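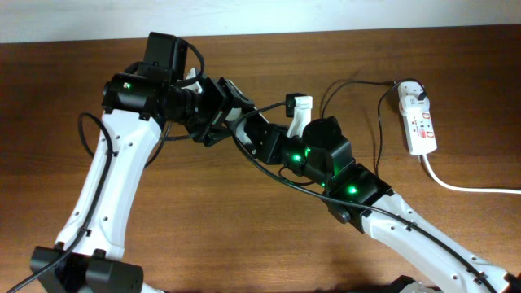
상판 관리 편 / 오일 다시 바르기

라닉(Lanik) 원목 테이블을 쓰시는 분들께 저희가 제일 신나서 설명드리는 부분이 바로 이 장입니다. 원목 상판은 오일을 다시 먹이는 순간 색이 확 살아나거든요! 특히 붉은 기가 도는 갈색 상판은 첫 번째 닦음질에서 나뭇결이 올라오는 모습이 정말 근사합니다. 처음 하시는 분도 오후 한나절이면 바르는 작업까지는 충분히 마칠 수 있으니 겁내지 말고 따라와 주세요.

조립과 수평 맞추기는 앞 장에서 다루었고, 다리와 프레임의 도장면 관리는 다음 장에 있습니다. 이 장의 내용은 오일 마감 상판에만 해당합니다. 우레탄이나 래커로 마감한 상판은 오일이 스며들지 않고 표면에 끈적하게 남으므로 이 방법을 쓰지 마십시오. 어떤 마감인지 헷갈리면 상판 밑면의 제품 라벨에서 '마감' 항목을 확인하시면 됩니다.

언제 다시 발라야 할까요

물방울 시험을 권합니다. 깨끗한 상판에 물을 한 방울 떨어뜨리고 잠시 지켜보세요. 물방울이 동그랗게 맺혀 있으면 아직 괜찮습니다. 납작하게 퍼지면서 그 자리가 짙어지면 오일이 부족하다는 뜻입니다. 자주 쓰는 자리, 그러니까 팔꿈치가 닿는 앞쪽 가장자리나 컵을 늘 놓는 곳에서 먼저 해 보시는 게 좋습니다. 시험이 끝나면 물은 바로 닦아 주세요.

난방을 많이 하는 겨울에는 나무가 유난히 건조해집니다. 12월에 들어서기 전에 한 번 발라 두면 겨울을 한결 편하게 납니다.

준비물

라닉 913 하드왁스 오일(무색, 255ml 캔)
보풀이 없는 면 헝겊 여러 장
흰색 연마 패드
고운 사포와 사포 받침
중성세제, 미지근한 물, 부드러운 스펀지
니트릴 장갑
뚜껑이 있는 금속 통(쓴 헝겊을 담을 용도)

한 캔이면 6인용 상판의 윗면과 옆면을 바르고도 조금 남습니다. 남은 오일은 뚜껑 홈을 깨끗이 닦고 꼭 닫아 두면 다음에 또 쓸 수 있어요. 홈에 오일이 굳어 있으면 뚜껑이 뜨고, 뜬 뚜껑 사이로 공기가 들어가 위쪽에 막이 생깁니다. 막이 얇으면 걷어 내고 쓰면 되지만 덩어리가 섞여 있으면 새 캔을 여십시오.

주의: 오일이 묻은 헝겊은 뭉쳐 두면 스스로 열이 올라 불이 날 수 있습니다. 작업이 끝나는 즉시 물에 흠뻑 적셔 금속 통에 넣고 뚜껑을 닫거나, 야외의 불에 타지 않는 바닥에 한 장씩 펼쳐 완전히 말린 뒤 버리십시오. 쓰레기통이나 비닐봉지에 바로 넣지 마십시오.

주의: 작업 중에는 창문을 열고, 가까이에서 촛불이나 가스레인지를 켜지 마십시오.

1단계. 상판 닦기

1. 마른 헝겊으로 먼지와 부스러기를 쓸어 냅니다.
2. 미지근한 물에 중성세제를 몇 방울 풀고 스펀지를 적셔 꼭 짭니다.
3. 나뭇결 방향으로 상판 전체를 닦습니다. 기름때가 낀 자리는 힘을 주기보다 여러 번 왕복하세요.
4. 깨끗한 물에 적셔 꼭 짠 헝겊으로 세제를 닦아 냅니다.
5. 마른 헝겊으로 물기를 거두고 하룻밤 말립니다.

참고: 드라이어나 온풍기로 서둘러 말리지 마세요. 겉만 마르고 속에 습기가 남으면 오일이 얼룩덜룩하게 먹습니다. 상판 밑으로도 바람이 통하면 훨씬 고르게 마릅니다.

2단계. 표면 고르기

1. 손바닥으로 상판을 쓸어 보면서 까슬한 곳을 찾습니다. 눈보다 손이 더 잘 압니다!
2. 사포를 받침에 감아 까슬한 부분을 결 방향으로 가볍게 밉니다. 한곳만 오래 밀면 움푹해지니 주변까지 넓게 풀어 주세요.
3. 컵 자국이나 잔흠집도 같은 방법으로 밉니다. 자국이 옅어지는 정도에서 멈춰도 오일을 바르고 나면 눈에 잘 띄지 않습니다.
4. 모서리는 받침 없이 손가락으로 사포를 대고 한두 번만 스치듯 지나갑니다.
5. 진공청소기에 솔을 끼워 가루를 빨아들이고, 살짝 축인 헝겊으로 마무리한 뒤 다시 말립니다.

주의: 결과 직각으로 사포질하지 마십시오. 마른 상태에서는 안 보이던 줄이 오일을 바르는 순간 또렷하게 드러납니다. 원형 샌더를 쓰실 분은 상판 밑면에서 먼저 연습해 보시기를 권합니다.

눌린 자국은 사포 없이도 꽤 살아납니다. 젖은 헝겊을 자국 위에 얹고 다리미를 약하게 달구어 잠깐씩 대 주면 눌린 섬유가 수분을 머금고 부풀어 오르거든요. 처음 보면 꽤 신기합니다. 대신 다리미를 한자리에 오래 두지 마시고, 끝난 뒤에는 완전히 말린 다음 사포로 살짝 정리하세요.

3단계. 오일 바르기

1. 캔을 흔들지 말고, 막대로 바닥까지 천천히 저어 줍니다. 흔들면 거품이 생겨 표면에 자국이 남습니다.
2. 장갑을 끼고 눈에 띄지 않는 밑면에 조금 발라 색을 확인합니다.
3. 헝겊에 오일을 덜어 먼 쪽 가장자리부터 결을 따라 얇게 폅니다. 생각보다 훨씬 조금이면 됩니다.
4. 흰색 패드로 원을 그리듯 문질러 오일을 나무 속으로 밀어 넣습니다.
5. 15분쯤 기다립니다. 그사이 마른 듯 보이는 자리가 생기면 오일을 조금 더 보탭니다.
6. 새 헝겊으로 남은 오일을 전부 닦아 냅니다. 손가락을 대었을 때 묻어나는 것이 없어야 합니다.
7. 옆면과 모서리도 같은 순서로 바르고 닦습니다. 모서리 아래로 흘러 맺힌 방울이 없는지 꼭 살펴 주세요.

참고: 가장 흔한 실수는 덜 닦아 내는 것입니다. 남은 오일은 시간이 지나도 단단해지지 않고 끈적한 막이 됩니다. 다 닦았다 싶을 때 깨끗한 헝겊으로 한 번 더 닦으면 딱 맞습니다.

참고: 상판의 끝면(나이테가 보이는 면)은 오일을 아주 많이 빨아들입니다. 여기는 두세 차례 나누어 먹여 주세요.

4단계. 말리기와 두 번째 바름

1. 먼지가 앉지 않게 하고 여섯 시간 이상 그대로 둡니다.
2. 표면이 보송해지면 흰색 패드로 아주 가볍게 문지르고 가루를 닦아 냅니다.
3. 3단계를 한 번 더 되풀이합니다. 두 번째에는 오일이 첫 번째의 절반도 들지 않습니다.
4. 다시 하룻밤 말린 뒤 마른 헝겊으로 결을 따라 윤을 냅니다. 은은한 광이 올라오는 이때가 이 작업의 백미입니다!

오일이 속까지 굳는 데는 9일이 걸립니다. 그동안 가벼운 물건은 올려 두어도 되지만 다음은 피해 주십시오.

젖은 컵이나 화분을 올려 두기
뜨거운 냄비나 주전자 놓기
식탁보나 고무 매트로 상판 덮어 두기
세제로 닦기

고무 받침이 달린 물건은 굳는 기간이 지난 뒤에도 가끔 자리를 옮겨 주세요. 고무 성분이 배어 나와 동그란 자국을 남기는 일이 있습니다. 무거운 물건을 옮길 때는 끌지 말고 들어서 옮깁니다. 햇빛이 드는 창가라면 물건이 놓인 자리와 드러난 자리의 색이 서로 달라질 수도 있는데, 이런 차이는 물건을 치우고 지내다 보면 차츰 옅어집니다.

문제가 생겼을 때

며칠이 지나도 끈적거립니다.
새 오일을 헝겊에 조금 묻혀 끈적한 부분을 문지르면 굳다 만 막이 풀립니다. 풀린 오일을 곧바로 닦아 내고 다시 말리세요. 그래도 남으면 고운 사포로 표면을 한 겹 걷어 낸 뒤 3단계부터 다시 합니다.

한쪽만 번들거립니다.
닦아 낸 정도가 서로 다른 경우입니다. 완전히 마른 뒤 흰색 패드로 전체를 고르게 문질러 보세요. 대개는 이것만으로 맞춰집니다.

흰 자국이 생겼습니다.
습기나 열이 마감층에 갇힌 흔적입니다. 하루 정도 그냥 두었다가 그대로라면 자국 위에 오일을 소량 문지르고 닦아 내십시오.

검은 얼룩이 번졌습니다.
젖은 쇠붙이가 닿아 나무의 타닌과 반응한 얼룩일 가능성이 높습니다. 사포로는 잘 지워지지 않으니 억지로 밀지 말고 구입처에 상담해 주세요.

상판 가운데가 조금 휘어 보입니다.
윗면만 자주 바르고 밑면을 건너뛰면 양쪽의 습기 드나듦이 달라집니다. 다음번에는 밑면에도 얇게 한 번 발라 주시고, 밑면의 고정 나사가 긴 홈 안에서 움직일 수 있는지 조립 편을 보며 확인하세요.

평소 손질

매일은 마른 헝겊이나 꼭 짠 행주면 충분합니다. 흘린 것은 되도록 빨리 닦고, 커피나 레드와인, 간장은 특히 서둘러 주세요. 식초나 베이킹소다, 알코올이 든 세정제는 오일층을 망가뜨리니 쓰지 않습니다. 바른 달을 상판 밑면 라벨의 빈칸에 적어 두면 다음 작업 시기를 가늠하기가 정말 편합니다.

부분 보수용 오일과 패드는 레스소프(Lesthorpe) 매장의 관리용품 코너에서 낱개로 구할 수 있습니다. 다리와 프레임의 긁힌 자국은 다음 장 '도장면 관리'를 참고하십시오.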